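I've had the Ekell shore sampling kit since February and I keep telling people about it on the slipway, so I may as well write it all down. It's a box for testing seawater and sieving beach sand for plastics, made for schools, sailing clubs and anyone who wants proper numbers without a proper lab. I bought mine with my own money and I love it!

**What you get**

A hard case with a shoulder strap, a set of three nesting sieves, a salinity meter, a clip-on thermometer, a turbidity tube, a pack of test strips for nitrate and phosphate, and a waterproof notebook that really does take pencil in the rain. The whole lot weighs less than my old sieves did on their own.

**On the beach**

The sieves are the star. They lock with a quarter turn, so you can shake them hard with cold hands and nothing slides apart (my last set, a Keteck, came undone if you looked at it sideways). We work the strandline at Novatport on the falling tide, and with two people we can finish 26 squares before the water is back. With the old set I was pleased to get half of that.

Marcela Skála took the kit out for a week with her sixth-formers and it came back sandy but whole. One strap buckle is a bit chewed. Her group logged 1529 pieces of plastic, nearly all of it pellets, and she says the finest sieve picked up pellets they'd have walked straight past.

**The salinity meter**

Quick, easy to read in bright sun, and it settles in a few seconds. Rinse it in fresh water after every outing. I forgot once and got a crust round the sensor, which came off with a soft toothbrush. Calibration takes one sachet and a clean cup, and there are enough sachets in the case for a good long season. I'd have liked the meter to float, though. Jae-hoon Ban tied a cork to his.

**Niggles**

The turbidity tube is a faff on your own, as you need one hand for the tube, one for the tap and ideally a third to write. The notebook has only 27 pages, and refills are sold in packs of five. And the app is slow to sync: my upload of 2179 readings went through in the end, but I'd made tea and drunk it by then.

Would I buy it again? Tomorrow! For a club that goes out every fortnight it has made the whole job more fun, and our records are tidier than they've ever been.

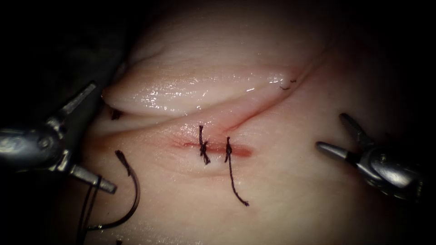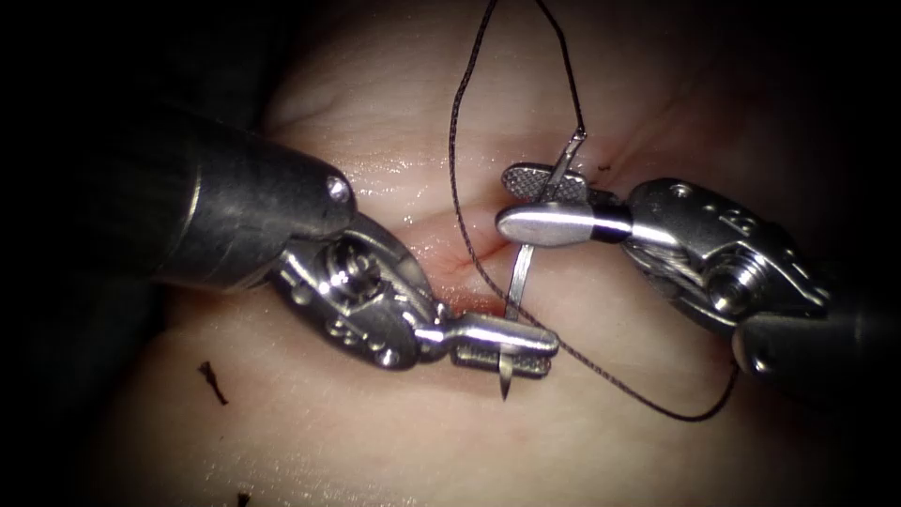
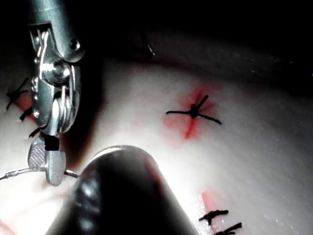

**Can the sieves be used in fresh water as well, or only on the shore?**

They work fine in rivers and ponds. Wash them well between sites so you don't carry weed or tiny creatures from one to the next, and let them dry fully before they go back in the case.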